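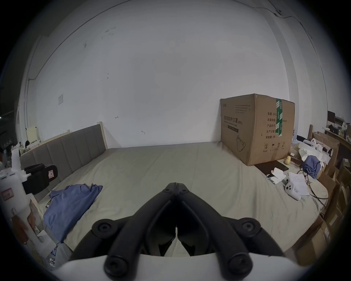

Vol. 9, No. 2

Baxter moves its cask night to Wednesdays

Starting October 16, 2024, the Baxter will tap its weekly cask on Wednesday evenings instead of at the weekend. The pub on Lutula Street has been pouring cask ale since it opened, but the Saturday crowd mostly orders from the regular taps, and a cask that is not finished in a couple of days starts to go flat and sour.

First up is a brown ale from Boltport Brewing, served by hand pump at cellar temperature. It is a malty beer with a little toast and not much bitterness. Boltport makes it in small runs and does not can it. The brewery last sent a cask to the Baxter in May, when it was a pale ale with a lot of dry hops that clogged the line twice before anyone got a full pint.

A porter from Tostine follows the week after. Tostine is better known for its lagers, and this is the first dark beer it has sold outside its own taproom. The brewery says it used a small amount of smoked malt – enough to notice, but well short of a bacon beer.

Each cask holds 40 liters, and there is no second one in the cellar. When it runs out, the pump clip gets turned around and that is it until the next week. The tap opens at 5 p.m. Half pints are available, and growler fills are not, as cask beer does not travel well.

The bar seats 65, with a few more places on the patio while the weather holds. The kitchen closes at 9 on weeknights. Cask night does not take reservations, though larger groups can call ahead for the back tables.

Recent items
Boltport adds a second fermenter
What's on tap in Lutula this fall
Tostine lager returns in bottles
Homebrew swap: dates and rules
Cider list updated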